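Keeping a Pair of Hand-Held Grippers in Trim

Fetmont runs its clothes-folding work with grippers that a person carries, one in each hand. The operator folds, the cameras on the tools record, and the recordings go to train the arms at the company's Dulard shop. The arms get most of the attention from visitors. The hand-held pairs get most of the maintenance.

A pair goes out in a padded case with its cables, a spare set of fingers and a card listing the last service. The service interval is 401 folds or the end of the shift, whichever comes first. It was longer until June, when a batch came back with one finger sitting lower than its partner. The offset was small enough to miss by eye and large enough to spoil the match with the arms.

Setup starts with the fingers. They are slotted along their length, and the slots let them give when they close on cloth. A finger that has been squeezed too hard in storage takes a set and stops returning to its rest position. The technician closes the tool on a flat gauge, opens it, and repeats the motion eight times. If either finger drifts on the gauge, both are replaced. Mixing an old finger with a new one is not allowed under the shop's procedure, although it saves a part.

The bracket comes next. It is perforated, and lint collects in the holes when the work is knitwear or fleece. A soft brush clears it. Compressed air is quicker but drives fiber into the slide, and two slides were lost that way before the air line was moved to the other end of the bench. Screws are checked with a preset driver and left alone if they hold. Thread compound is used only when a screw has been fully removed.

Calibration takes longer than the mechanical work. The camera is read against a printed board, first with the fingers open and then with them closed. The wide lens bends straight lines heavily near the rim, so the board has to be carried into the corners of the view. Software from Kornolora fits the lens model and stores it against the code on the tool's label. If the label is damaged, the tool is relabeled and calibrated again from the start. Copying the old values across has been tried, with poor results.

Cables are the common fault. Folding is done in ordinary rooms, on beds and tables, and the slack ends up on the floor where it is stepped on or pulled. Danzer supplies the current set with a molded strain relief at the connector. Failures now show up farther along, where the cable bends against furniture. The technician flexes each length by hand while watching for dropped frames and cuts up any cable that fails, so that it cannot return to the case.

The last check is a trial with real clothes. Trousers are the preferred item: the waistband is thick, the hem is thin, and the legs slide off the edge of the bed if the grip is weak. The service log held 2662 entries at last count, and a good share of them end with the same note: trousers, both tools, pass. 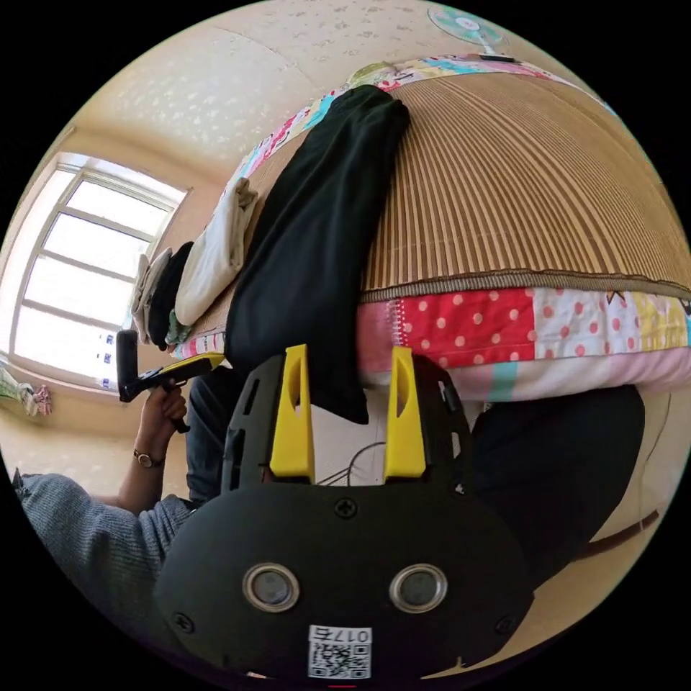 Clothes on a bed, with a hand-held gripper in the foreground and a second one in the operator's hand.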